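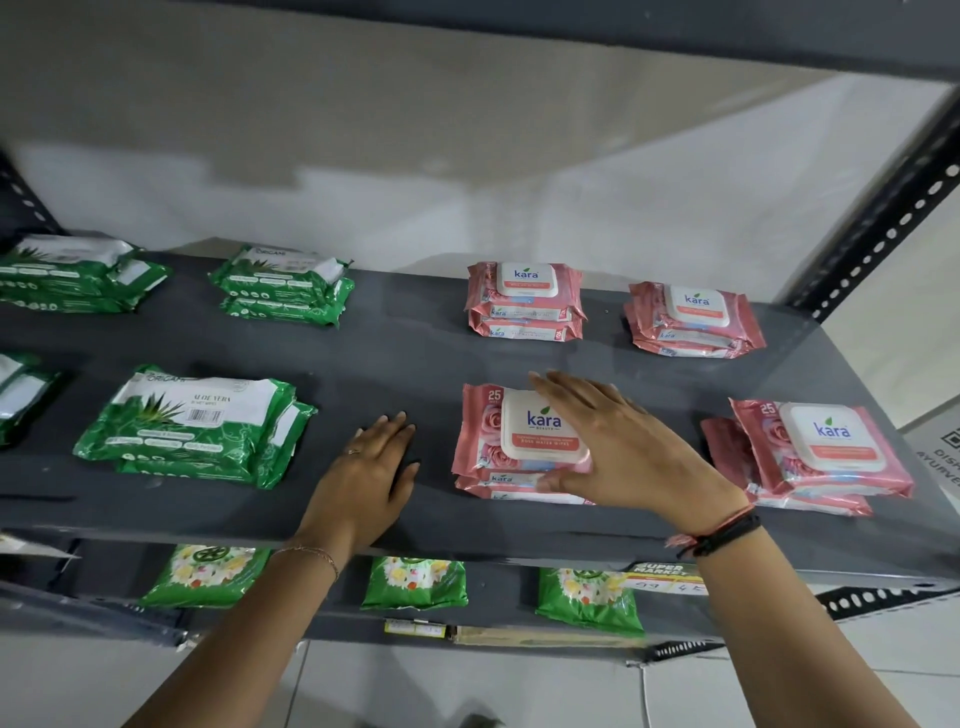

The woman who looks after the toiletries aisle at Adjei asked me not to print her name, partly out of shyness and partly, I suspect, because her sisters would never stop teasing her about being in an interview. So she'll be "she" for the next few minutes, and I hope you'll picture someone quick and kind who cannot walk past a crooked shelf without putting out a hand to it.

We met in the quiet stretch after lunch, when the shop is mostly people who came in for milk and are taking the long way to it. I had expected to sit down somewhere. She had expected to keep working, and she won, so I followed her with my notebook while she started on the wet wipes.

"People laugh when I say wipes are difficult," she told me, pressing down on a stack of pink ones. "But you try it! A box stands where you put it. A wipes packet is a little pillow. You put one pillow on another pillow, and then another, and by the fourth one it has its own ideas."

Her answer is to press each stack flat with her palm as she builds it, and to keep her other hand on the shelf while she does it, so that she can feel if anything is moving. She learned that at her first job, in a much smaller store called Borna, where the shelves leaned and you found out very quickly what would slide.

I asked her about the colors, because even I could see there was a plan to it: the green Origami aloe vera packs on the left, the pink Kara rose water ones on the right.

"That I am strict about," she said. "Green with green, pink with pink. A customer doesn't read from far away, a customer looks for her color. She knows she buys the rose one, so she is looking for pink, and if I have put one green in the middle of the pink she thinks the rose is finished and she goes home without it. Or she takes the green, and then she comes back cross with me."

Does that happen? "Oh, every week." She laughed for quite a while at this and then told me about a lady who returned a packet of aloe vera with exactly one wipe missing, and a very long explanation.

The aisle holds 1,315 separate items by the last stock count, which took her and a colleague 2 evenings and, she says, most of their friendship. Wipes alone came to 114 packs that time. She knew the number without looking it up. She also knew that the previous November it had been under 100, and that she had complained about it to everybody who would listen, because the cold months are when the mothers come in asking.

We talked for a bit about the price labels, which are still filled in by hand on some of the shelves. There was talk of changing them all to the printed kind, and a firm called Lustiretti came to show some samples, but she likes the pen. "If the price changes, I change it. I don't need to wait for anybody." Her nines, she admits, have been mistaken for other numbers in their time.

The lower shelf gets her attention too, although she calls it the children's shelf, as that is who reorganizes it. Small customers pull things forward, build with them, sit down beside them on the tiles. She doesn't mind nearly as much as she pretends to. "They are the only ones who look at what I put down there. The grown-ups don't bend."

I wondered whether she does the same at home, and she put a hand over her eyes. Her own bathroom cabinet, she said, is a disgrace, and I was not to ask about the kitchen. Her mother, who lives over in Skurkora and visits most Sundays, opens the cupboards one after another and sighs so the neighbors can hear.

By then a customer had come up beside us and was waiting very politely to reach past. She wanted the rose water ones. She took the packet off the top, thanked us both, and went off toward the milk, and before I had finished writing that down the stack had been pressed flat again.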